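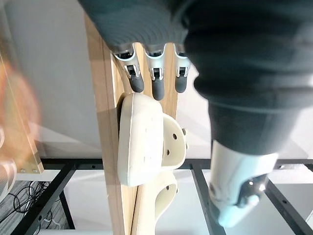

White plastic piece, top side. Smooth, slightly scuffed.

fehr_bend
Has anyone had luck getting scuffs out of white plastic without going yellow later? I've been restoring an old Rurnerel shower seat and the shell is the last part left. Dish soap did nothing. I'm tempted to wet sand at 600 and then polish.

tubandtile
Don't start at 600. Try a melamine sponge first, the plain kind, light pressure. If the scuffs are transfer from shoes or rubber they lift right off.

Kirkix_owner
Disagree on the sponge. It's an abrasive like any other and it leaves a dull patch on anything glossy. I did 2 bath trays that way and you can still see where I rubbed. Plastic polish and a cotton rag, that's all I use now.

tubandtile
Dull patch means you pressed too hard. And polish won't touch a scuff you can feel with a fingernail.

fehr_bend
Can't feel most of them. There are a couple near the lip I can.

oldcaulk
Yellowing has nothing to do with sanding. It's sunlight, mostly, and bleach. I had a seat in the Flustthorpe house for 8 years under a skylight and the side facing the window went the color of butter — the other side was fine. Never sanded either one.

Kirkix_owner
Bleach cleaner did it to mine too.

fehr_bend
OK, no window in this bathroom and I'll skip the bleach. Plan is polish first, sponge on whatever's left, sandpaper only near the lip. How long do you let the polish sit?

Kirkix_owner
Check the bottle. Mine says 2 minutes. Wipe it before it hazes or you'll be there all night.

tubandtile
Try it on the underside first.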